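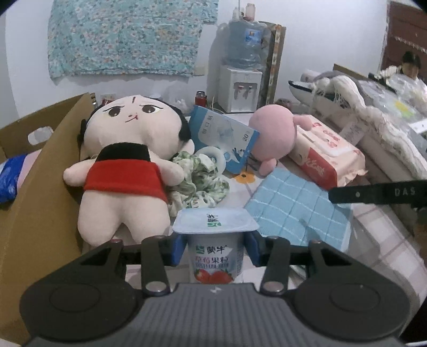
The Small Pleasures of a Strawberry Yogurt Cup

Agnese Siliņa has a shelf in her refrigerator that belongs entirely to yogurt, and when she opens the door to show me she is already talking. Plain on the left, fruit on the right, drinkable ones in the door where the milk ought to be. "The milk can live anywhere," she says. "Milk isn't fussy."

I came to her apartment above the Gakora bakery to write about snacks, all kinds of them, and I left four hours later having talked about almost nothing except little cups with foil lids. I have no regrets! She has been writing her newsletter, Silladar, since March of last year, and 200 people now read what she thinks about texture, sweetness and the correct spoon.

Her current favorite is the Mengniu strawberry cup, the one with 草莓果粒 across the front, which means strawberry fruit pieces. It's a cheerful thing to look at before you even get to the eating. White cup, green logo, red berries printed down near the bottom with their leaves still on, and a lid that sticks out well past the cup like the brim of a hat. I love a generous lid. You always know where to pull.

Siliņa pulls slowly, from one corner, with the cup flat on the table. She learned this after ruining a good blouse. Then she folds the foil in half and sets it on a saucer (she does lick it first, and so do I, and so do you). She eats the first spoonful without stirring, so the fruit comes up in its own time, and only stirs when she is halfway down.

"If you mix it all at the start it's the same all the way through," she told me. "Where's the fun in that?"

Spoons are a whole subject. Hers is a narrow one, bought for 80 cents from a box of odd cutlery at the Rercombe flea market, and it reaches right into the bottom edge of a tapered cup where a regular teaspoon gives up. She has tried longer ones and found them tippy. I tried hers and spent the next morning going through my own drawer for something like it, with no luck.

Most of her supply comes from Cao, the grocery two streets over, where the chilled case runs along the back wall and the single cups are sold next to the packs. She buys singles when she is trying something new. Her rule is to eat it twice before writing a word, once straight from the fridge and once after it has sat out for ten minutes, when strawberry in particular tastes much more like strawberry. I was doubtful, and then I tasted them side by side. The second was rounder and sweeter, and the fruit had softened in a way I liked very much.

Her other passion is where you eat it. Yogurt at a desk doesn't count, she says. It should be on the floor, on the bed, on the couch with your feet up, somewhere with a cushion or a big soft toy to lean on. A fat plush doll is perfect: wide head, thick legs, no opinions about crumbs. Add granola if you must, though she keeps hers in a separate bowl and takes it by the pinch so it stays crunchy to the end.

We finished with a mango cup she had been saving, split between two saucers. It was a little too sweet for her and just right for me. She wrote that down.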